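Driltside Completes Lighting Scheme for Gurnden Library

Driltside, the lighting design practice, has completed a new interior lighting scheme for the main public library in Gurnden. The work covers the entrance hall, the reading room, the children's area and the staff offices, and took five months from first survey to handover.

The library asked for lower running costs and better light for reading. The old ceiling fixtures left the middle of the reading room bright and the shelves along the walls dim. Driltside removed them and fitted 100 new LED pendants and shelf lights, made by Vultau to the practice's drawings. The shelf lights are angled so that the bottom row of books can be read without bending down.

The entrance hall has a separate scheme. A band of warm light runs along the base of the vaulted ceiling and leads visitors from the street door to the main desk. It can be set to three levels, and drops to the lowest after closing time at 8 p.m.
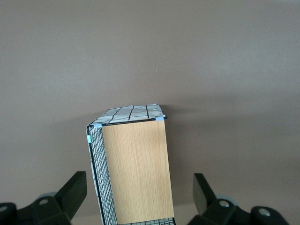
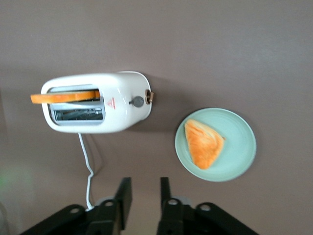 A storage cube, first, and a white two-slot toaster.

Controls and Installation

Zelenák carried out the electrical installation and supplied the control system. Work was done one floor at a time, and the library stayed open throughout. Staff can change the settings for each room from a panel behind the main desk, and sensors in the offices turn the lights off when the rooms are not in use.

The scheme covers 3,792 square meters of floor space. A second phase, for the front steps and the bicycle parking, is planned to start in February.

About Driltside

Driltside designs lighting for libraries, museums and other public buildings. Its work includes new construction and the refurbishment of older interiors.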